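The counter that collects everything

2024-08-14

I have been in this apartment since December and I still can't keep my kitchen counter clear. I wiped the whole thing down last night, felt very pleased with myself, went to bed, and by lunchtime today it was a landing strip again.

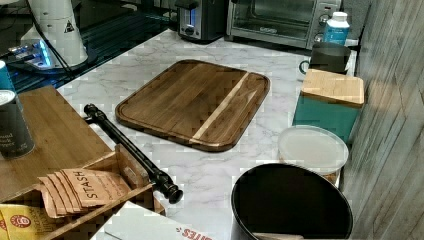
So I've been trying to work out what really deserves to live out there. The dark wood board stays, no question. I love that one pale stripe across the dark wood, and the groove catches tomato juice before it gets to the counter (most of it, anyway). I oil it when I remember, and I don't remember often enough.

The pepper can stay too. I cook with it every single day and I'm not opening a cabinet each time. Same goes for the bamboo board it stands on, which was meant for bread and has turned into a sort of parking lot for small stuff.

Then there's the tea. My friend Selma thinks a tea box belongs in a cupboard, and she has told me so more than once! But if I can't see the Stash packets I forget I own them, and I end up buying more. I did that 2 times last winter. The box keeps them standing up, sort of, and I can flip through while the kettle's going.

The black rod is the one I have no defense for. It's got lovely knobby ends and it needs to be up on a wall, and every time I clean I pick it up, wipe under it and put it right back down. Vasilis has offered to come over with his drill. I keep saying next week.

My new rule is that anything I haven't touched in 19 days goes in a drawer or leaves the kitchen - rod included. I picked the number because that's when my sister gets here and she'll want somewhere to roll out dough. She makes these big cheese pies and needs pretty much the entire counter, plus the table, plus me out of the way.

If you've got a good spot for tea that isn't the counter, tell me in the comments. I'll pass it on to Selma.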